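Stop installing drivers from random download pages

Wednesday, February 14, 2018

Posted by Dwight Campbell

Third laptop this month. Same story every time. Sound stops working after an update, owner types the model number into a search box, clicks the first big green button, and now there's a "driver updater" in the tray that finds 204 problems and wants a credit card.

I'm tired of it. And I don't blame the owners much. I blame the people who make the hardware.

Go look at the support page for a Sallgate notebook. Pick your model. OK, now there are four audio drivers, two with the same version number, no dates on any of them. One is for "all regions." What are the others for? Doesn't say. Of course people leave and go to some mirror site that at least puts one file in front of them.

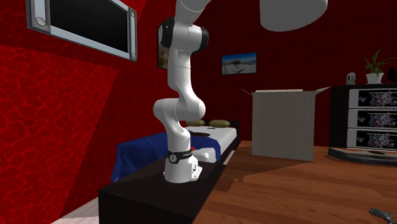

And the old stuff is worse. Putus pulled everything older than five years off their site last May, no notice. I had a label printer from them, worked fine, still works fine, and the only copy of the driver left was on a forum, attached to a post by a guy named Ryota Nishimura who'd zipped it off his own CD. Thank you Ryota. But that's not a support plan. I have no way of knowing what's in that zip, I just took the chance, and I'm supposed to be the careful one.

Storage is cheap. A printer driver is maybe 128 MB with all the junk they bundle in, and most of that is the ink store. Leave the file up. Put a date on it. Put a checksum next to it. Thats the whole request.

People tell me Windows Update handles all this now. Sometimes, sure. It also put a generic touchpad driver on my wife's machine and two finger scrolling went away until I rolled it back - and then it put it on again the next night.

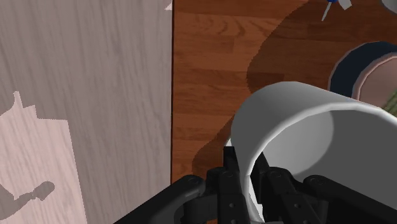
Black gripper and white cup, computer rendering.

Tsuchiya gets it mostly right, so it can be done. One page per model, newest on top, old versions under it, release notes a person can read. Slow servers but who cares. I'd wait an hour for a file I trust.

So until the rest catch up: go to the maker's site first, even when it's ugly. Write down the version you have before you touch anyhting. Make a restore point. Keep the installer somewhere, a thumb drive in a drawer is fine. And if a page offers to scan your PC for you, close the tab.

More on printers next time, I have a lot to say about printers.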